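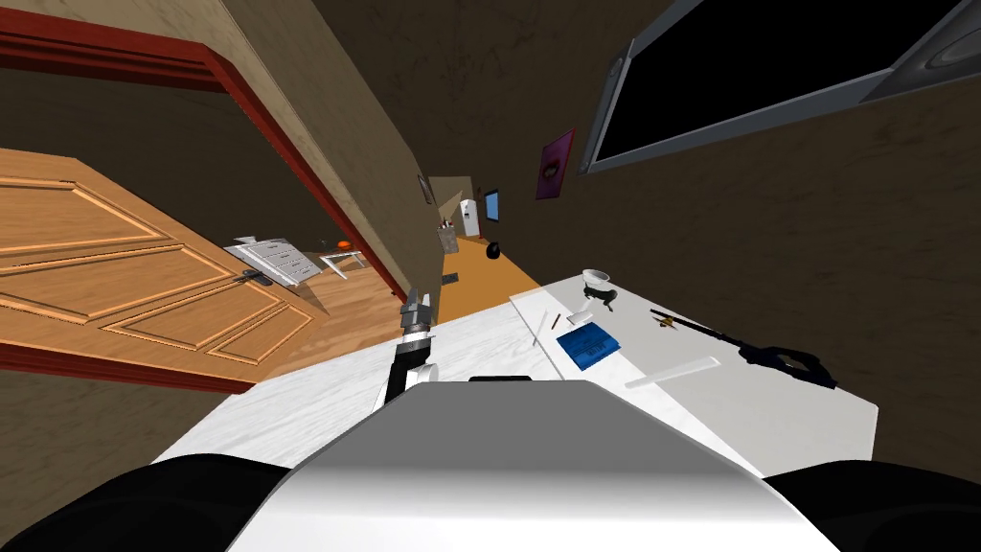
Simulated desk seen from the robot's own body, one arm reaching out over the desktop. The tilted view is a training view.

How to add camera tilt to your simulated training views

When we first started teaching a policy to pick things up from a desk in simulation, every view we rendered was beautifully level, and we were rather pleased with how tidy it all looked. Then we tried the policy with the camera mount turned a little, and it reached past the notebook as if it had never seen one before! So this page walks you through the method we settled on in the Restell project, which is to tilt the view on purpose during training. It's a small change, and I hope you'll find it as friendly to set up as I eventually did (my first try took me a whole evening and a good deal of tea).

You'll need a working Groltell scene with at least one arm and a desk, plus the Rader plugin for randomizing cameras. I'm going to assume you already have your arm moving and your gripper opening and closing.

Step 1. Attach the camera to the body
Open your scene and make the camera a child of the robot's body, so that whatever the body does, the camera does too. Let a bit of the body and shoulders show at the bottom of the view. I used to crop all that out, thinking it was clutter, but the policy seems to like having something steady to measure the arm against.

Step 2. Dress the room
Put a mix of thin and flat things on the desk. A pencil, a ruler and a notebook are a nice start, with a small cup for some height. Then give the background some life as well: an open door, a hallway, a refrigerator way off at the far end. Long straight edges are your friends in this method, and door frames are wonderful for it.

Step 3. Set the tilt
In Rader, find the roll setting and give it a range of 20 degrees to either side. Leave pitch and yaw alone for now. Draw a new value at the start of each episode and hold it until the episode ends. If you redraw it on every step the picture jitters, and the training gets grumpy in ways that are hard to track down later.

Step 4. Keep your actions in the body's coordinates
Please don't skip this one. If your actions are written in camera coordinates, they'll turn along with the view, and you'll be teaching the arm a different task every episode. Check the action settings before you render anything.

Step 5. Render and train
We rendered 900 episodes and trained 2 policies with the same settings, one on level views and one on tilted ones. With the mount turned, the tilted policy finished 61 percent of its reaches, and the level one was far behind it. On level views they were close enough that I wouldn't argue over it.

If your results look flat, go back and page through a handful of renders by eye before touching the learning rate. Twice now I've found the roll setting saved as zero. The next page covers lighting, using the Goh sampler, and you can keep this same scene open for it.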